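September
By Darlene Fehr and Vilgot Lindholm

3.2 Teaching by remote control

We were delighted by how quickly people took to the leader handle. Kamala Pai drove the arm through 20 practice runs before lunch, and by the end she was slowing down near the cup without being told to. All 2,348 demonstrations were recorded this way (see Figure 2).

Figure 2. The arm holding a bag of small, colorful pieces above the table.
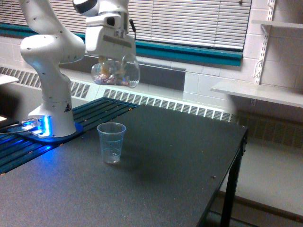
Bags bend and sag in ways a block never does, so we kept the hesitant runs too. They are wonderful training data!

This site uses cookies. Accept | Settings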